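Print this page | E-mail this page

Speaker notes: "Start With the Puzzle Shelf"
Talk for the family learning evening, Manninen Library, downstairs room
Mavis Yazzie

Slide 1. Hello and who I am

Say hi, thank Eduardo Carrilho for setting up the chairs and the tables. Wait for people to get their coffee. Ask who has an alphabet puzzle at home (lots of hands, probably) and who is missing at least one letter from it (same hands!).

I've run the toy lending shelf at Gulus for a good while now and I still get excited when a new letter board comes in. I'm going to talk for 30 minutes and then I want you at the tables touching things.

Slide 2. Why letter boards

Kids meet letters as shapes long before they meet them as sounds. A board with cut-out slots lets a three-year-old hold an S, turn it over, try it backward, get annoyed, and try again. I love the annoyed part. Pause here and tell the story of the girl who pushed a W into the M slot, looked at it for a long time and then said "it's a sleepy M." She wasn't so far off.

Go slow on this slide. Last time I rushed it.

Slide 3. What to look for in a board

Plain wood around the slots is restful to look at. The color can live down inside the recess, where the child finds it when the letter comes out. Boards with a little cartoon printed in each slot are terrific for this: take out the letter and there's a face or an eye looking back at you, and off goes the talking. What is it? Is it happy? What's its name? You get five minutes of conversation out of one slot, and you haven't even said the word "alphabet" yet.

Some parents worry the cartoons are a distraction. I used to think so too, and I've come all the way around. Keep this short unless somebody asks.

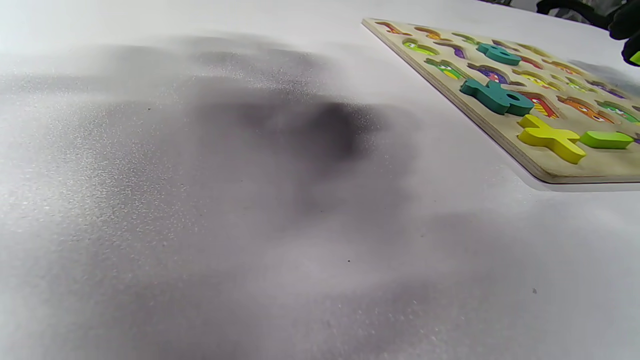 Put the board on a clear table. I mean really clear, no cups, no crayons, no mail. Small children look at whatever is loudest, and on a bare white table a puzzle with orange and purple and lime green in it is the loudest thing going. You also find dropped letters a lot faster.

Turn the board, too. Set it at a slant and let the child straighten it or walk around to the other side. Upside-down letters are fine. They sort themselves out.

Slide 4. Games, easy to hard

Do these standing at the front table, hold the letters up high so the back row can see.

Start with the letters of the child's own name. Only those. Leave the rest in a bag.

Feel in the bag and guess. Round ones first (O, C), then the pointy ones.

Fill one row and stop. You are allowed to stop! A row is a whole job for a little kid.

Letter hunt: hide five around the room, the child brings each one home to its slot. Eduardo's twins played this until dinner got cold, ask him if he minds me telling it.

For older brothers and sisters: close your eyes, trace the empty slot with a finger, say which letter lives there.

Slide 5. Lost pieces

Get the laugh with the 57 orphans. We had 57 loose letters in the drawer by October and not one of them was a Q. (Hold up the jar.)

Trace the slot on cardboard, cut it out, color it in. It won't fit perfectly and the kids don't mind a bit. The cardboard one often becomes the favorite. Write the name of the set on the back of every piece in pencil. Ours say "Uvetness" and "Jumow" because that's what we called our two big sets, long story, skip it unless there's time.

Slide 6. Borrowing

The shelf has nearly 400 things on it now, puzzles mostly. Two items per family, bring them back when you're done. Bag and board travel together. If a piece is missing, tell us, no fines and no funny looks.

Slide 7. Tables

Stop talking. Invite everybody over. Walk around and listen for good questions, write them on the pad for next time. Remember to collect the jar.

Contact the Gulus toy shelf | Copyright 2021 Mavis Yazzie | Back to top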